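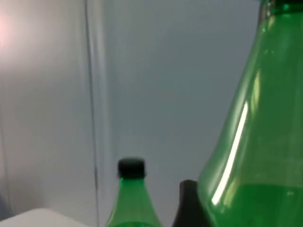

Yaneth Montoya
31 December 2018

Thread on setting up a drinks table for a small party. I've done the one at my sister-in-law's place six years in a row and the same things go wrong when I skip steps, so I'm writing them down.

1. Put the drinks on their own table, away from the food. People stop to pour, then they stop to talk, and if the chips are in the same spot the line never moves. Ours goes against the wall on the side away from the kitchen door.

Wipe the table first and let it dry before anything goes on it. A white top shows every ring. Cola is the worst for this and red punch is second.

Use a tray for the soda. It catches the drips, and you can lift the whole lot to wipe underneath. Get one with a raised rim. Flat boards let everything run straight off the side. 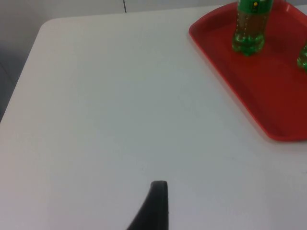
2. Don't load the tray full. Two big bottles is plenty for one person to carry. I once tried six from the garage and had to stop on the steps and put it down on a planter.

Carry with the bottles toward the middle and keep them upright the whole way. Open them after you get to the table. Loosen the cap a little, wait for the hissing to slow down, then take it off.

3. Cups go to the left of the tray, ice to the right. Mwende Langat set hers up the other way around at a thing in July and it worked fine, so use whichever side has more room. Just keep them on separate sides.

I buy cups in sleeves of 100. One sleeve covers us with some left over, mostly because I put out a marker for names. Jolene Henare says the marker is fussy. She also uses four cups a night.

4. Keep spare bottles somewhere cold and bring them out when one gets low. Opening everything at the start means you end the night with a row of flat half bottles.

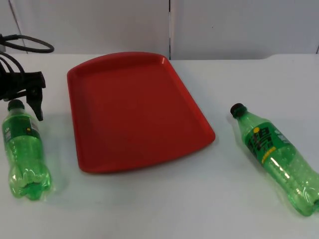 Does squeezing the air out of a half-full bottle keep the soda fizzy?
It goes flat faster that way. The bottle tries to push back out to its normal shape and the gas leaves the soda to fill the space. Put the cap on tight and put it back in the fridge.

5. Empties. Set out a bag or a bin where people can see it, or every empty ends up on the windowsill. Rinse them before recycling, especially if they'll sit in the garage until pickup. Check if your town wants the caps on or off. Ours wants them on.

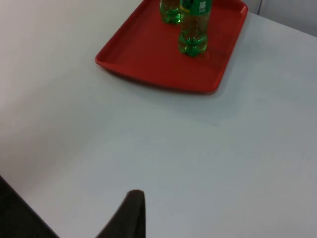
Now the part I get asked about most, which is how to arrange the bottles so people don't knock them over. Tall bottles go toward the back and short ones in front. If they're all the same size, stagger them. My two green ones are on the red tray like that, with one farther back and a little to the left and the other in front of it. You can get a hand around either one without bumping its neighbor. Side by side and touching is how Tane Tipoki sent one across the floor last year.

6. Last thing, put a dish towel next to the tray before anyone arrives. A real one. Paper towels fall apart by the second spill.

Meriem Ghoneim asked what I do about kids' drinks. Small cups, filled halfway, on a low table by the couch. I pour those myself.

Going to get the ice now. Happy New Year, everybody.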